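Foro interno de Niltach › Organización del trabajo › Automatización en el taller de Ilura

Tema: Cambios de funciones tras la instalación de las mesas de dos brazos
5 respuestas

coordinacion_ilura
1 de julio de 2022
Se abre este hilo para recoger observaciones del personal antes de la revisión del acuerdo de funciones. Desde mayo, las mesas automatizadas asumen parte de la preparación de material de oficina que se entregaba a Kasanis. Los puestos afectados son 12. No está prevista ninguna baja, pero sí un cambio de tareas. Se ruega concretar por puesto y turno.

turno_manana_2
En nuestro turno se ha pasado de preparar a supervisar. La carga física es menor y así debe constar. También debe constar que la categoría profesional sigue siendo la anterior, aunque ahora se exige responder de las paradas del equipo.

prevencion_n
Discrepo en parte. La supervisión de paradas figuraba ya en la ficha del puesto, apartado 9. Lo que no figura es el tiempo de formación, que hoy se hace fuera de horario en dos de los grupos. Solicito que se trate como asunto separado.

turno_manana_2
La ficha habla de paradas de la cinta, no de brazos. No son equivalentes, y la formación recibida tampoco lo es.

mantenimiento_b
Aporto la parte técnica. En el último mes completo se tramitaron 3,740 unidades, de las cuales más de 2,000 requirieron revisión por una persona. Mientras esa proporción se mantenga, no procede hablar de sustitución de puestos. Procede hablar de quién revisa, con qué criterio y en qué plazo. En el puesto de prueba se trabaja con pizarra y rotulador, y la persona asignada permanece junto a la mesa.

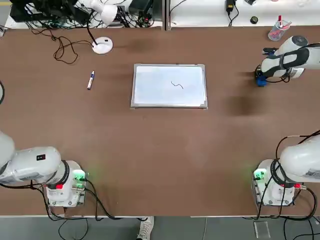
Esa permanencia no aparece en los partes como tiempo de trabajo directo —se anota como espera— y el resultado es que la dedicación real queda por debajo de la efectiva. Propongo una casilla propia en el parte, con efecto desde la próxima revisión.

coordinacion_ilura
Se toma nota de la propuesta sobre los partes y de la discrepancia relativa a la ficha. Ambas se trasladarán a la oficina de Grīnberga, que es la competente en materia de clasificación. La formación fuera de horario se tramitará aparte. El hilo permanece abierto para los demás turnos.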